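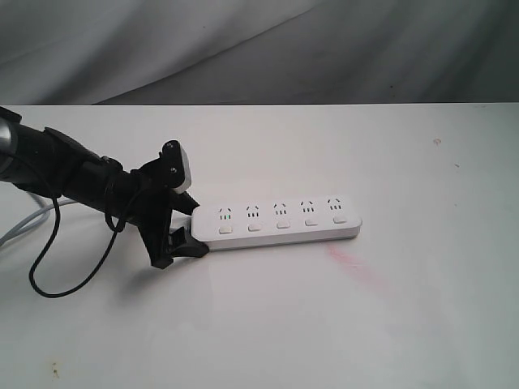
A power strip on the white table, gray cloth behind.

# Murnik: my home electricity log

Search this project Go

Hi! I started Murnik because my power bill jumped and I wanted to know which gadgets were to blame (spoiler: the old freezer). It's one big CSV with 687 rows, one per reading, taken in 11 rooms across my place and my parents' house.

Columns are `room`, `device`, `watts` and `note`. I typed the notes by hand, so expect typos! Anything under 70 watts got rounded to the nearest whole number.

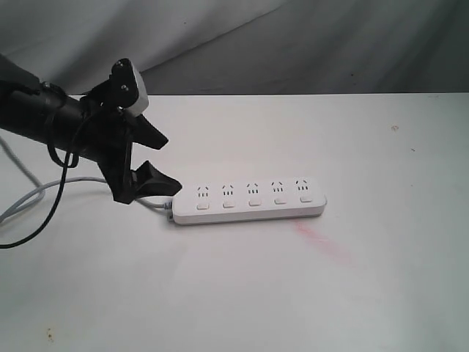 The freezer rows are the fun ones. It pulled 155 watts on a good day and a lot more in September, when the garage gets really stuffy. If you only want to play with one device, start there.

To load it, open `murnik.csv` in any spreadsheet, or use the little Nuluno script in `/tools` (it draws the charts too). Blank cells mean I forgot to write the number down, so please don't read them as zero.

Last update: 23/03/2024. I still need to sort out the duplicate kettle rows.

We use cookies to remember your settings. Accept

Contact | © Mandico | Back to top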